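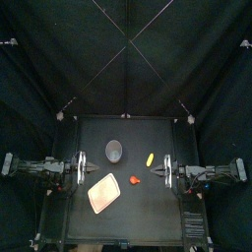
Two robot arms facing each other across a black tabletop.

Frequently Asked Questions: Jetdale Railway Archive

The Jetdale Railway Archive holds the surviving business and engineering records of the Volla & Hesent Railroad and of the shorter lines it absorbed. The answers below cover the questions most often received from researchers, former employees' families, model builders and property owners. Please read them before submitting a request.

ABOUT THE COLLECTION

What was the Volla & Hesent Railroad?

The Volla & Hesent was a narrow gauge common carrier that ran 38 miles from the river landing at Volla to the mill town of Hesent, with a branch to Lacson. The track gauge was 36 inches throughout. The company carried passengers, mail, lumber and general freight. Passenger service on the Lacson branch ended several years before the main line closed, and a short portion at the Volla end remained in use as an industrial spur under separate ownership.

What records does the archive hold?

The collection fills 423 boxes, together with a number of oversize items stored flat or rolled. It includes:

Board minutes and annual reports
Employee timetables, bulletins and train orders
Station agents' ledgers and freight waybills
Valuation maps, bridge drawings and right-of-way deeds
Locomotive and car repair cards from the Hesent shops
Photographs, both company-issued and donated

Coverage is uneven. The Hesent shop records are nearly complete. Records from the Lacson station are sparse, as most of them were kept in the depot and were lost when the building burned. The passenger department's correspondence was discarded by the company itself in its last years.

Does the archive hold records of other railroads?

Only where another railroad exchanged traffic with the Volla & Hesent or leased equipment to it. Interchange reports and joint facility agreements are filed under the name of the other company. General inquiries about those companies should be directed to the institution that holds their papers.

Is there a catalog?

A box-level finding aid is available in the reading room and will be sent by email on request. Item-level listings exist for the maps, the bridge drawings and the repair cards. The photographs are listed by location, and the list for the branch is still being revised. Researchers who find an error in a location or date are asked to report it in writing, with the item number and the source of the correction.

VISITING THE READING ROOM

Do I need an appointment?

Yes. The boxes are stored in a separate building and must be brought over before the reader arrives. Please request an appointment at least 10 business days ahead and list the boxes or drawings you wish to see. Requests that say only "anything on Lacson" will be returned with a copy of the finding aid.

When is the reading room open?

Readers are admitted from 9:30 a.m. and material must be returned to the desk by 4:15 p.m. The room closes for the noon hour. It is also closed for the whole of April, when the annual shelf check takes place. Written requests received in April are answered in the order they arrived once the room reopens.

What may I bring into the room?

Pencils, loose paper, a laptop computer and a camera or telephone for taking pictures without flash. Coats, bags, pens, food and drink must be left in the lockers. Tracing directly from drawings is not permitted. A scale rule may be borrowed from the desk.

Are the facilities accessible?

The reading room, restrooms and locker area are on the ground floor and have step-free entry from the parking lot. A height-adjustable table is available. Please mention any requirements when requesting an appointment.

May children use the reading room?

Readers under 16 must be accompanied by an adult who is also registered. School groups are received in the lecture room, where facsimiles are used in place of original records.

REMOTE RESEARCH AND COPIES

Can staff carry out research on my behalf?

Staff will search for a specific fact or document for up to one hour per request without charge. Suitable questions include the date a particular locomotive left the shops, the name of the agent at a named station, or the grade shown on a named section of line. Longer research is the responsibility of the inquirer. The archive does not recommend individual paid researchers.

How do I order copies?

Send the item number exactly as it appears in the finding aid. A written quotation will be issued, and copying begins when payment has been received. Oversize drawings are scanned in sections and joined. Drawings that are too fragile to lie flat are referred to the conservator, and the inquirer is notified of the delay.

May I publish a photograph from the collection?

Company photographs may be published with the credit line "Jetdale Railway Archive, Volla & Hesent Collection." Donated photographs are subject to the terms agreed with each donor, and some may be used for private study only. The Prodromos Sarantis negatives, which document the final seasons of main line freight service, require a separate form for any use in print, in film or online. The form is available from the desk.

FAMILY HISTORY

My grandfather worked for the railroad. Will you have his file?

Possibly. Service cards survive for the train crews and shop employees. They usually give the date of hiring, positions held, disciplinary notes and the date of leaving. No cards are known for section gangs, whose members were paid by the day and appear only in the foremen's time books. Those books are arranged by section and month, so it is necessary to know where the person worked and in what period.

Are any personnel records closed?

Yes. Medical reports and injury claims are closed during the lifetime of the person concerned. Relatives may apply for access with proof of death and a statement of relationship.

Why does the spelling of a name vary?

Clerks wrote names as they heard them. Many families in Hesent appear under two or three spellings, sometimes within the same time book. Staff recommend searching under each likely form and comparing the occupation and section number before concluding that two entries refer to one person.

PROPERTY AND RIGHT-OF-WAY

Can you tell me whether the railroad crossed my land?

The valuation maps show the line in detail, including sidings, culverts and fence lines. The archive can supply a copy of the sheet covering your location. It cannot give an opinion on present ownership, easements or boundaries. Those questions should be put to the county recorder or to a licensed surveyor.

May I walk the old roadbed?

Much of it is private land. The archive owns no part of the former line and cannot give permission to enter it. Several bridges are unsafe, including the trestle on the Lacson branch.

DONATIONS

Does the archive accept donations of records?

The archive welcomes paper records, photographs and maps that relate directly to the Volla & Hesent or its predecessors. Please write first, describing the material and how it came into your possession. Unsolicited parcels may be returned at the sender's expense.

Does the archive accept equipment, lanterns or track tools?

No. Storage is limited to records. A small number of lanterns and switch keys came with the original transfer of company papers, and no others will be added.

Will my donation be displayed?

Display cannot be promised. Donated material is listed, placed in suitable enclosures and made available to readers on the same terms as the rest of the collection. Donors receive a signed receipt and a copy of the listing for their own records.

How do I contact the archive?

Write to the Reading Room Desk, Jetdale Railway Archive, giving your full name, a return address and any item numbers already known to you. Telephone inquiries are taken in the afternoon only.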